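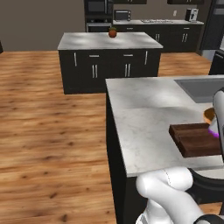
A kitchen island with a white marble worktop and a black side panel.

July 30, 2021 - I popped into Clitton town hall last night to hear what's happening with the bulky waste rounds, and it's good news for anyone redoing their kitchen! From next month you can book a free pick-up for old units and worktops, up to 4 items a go. Vitalii Hordiienko from the council told us 421 homes in Droltmont have signed up already (mine included - the old sink has been in the garden since Easter). Book online or ring the depot.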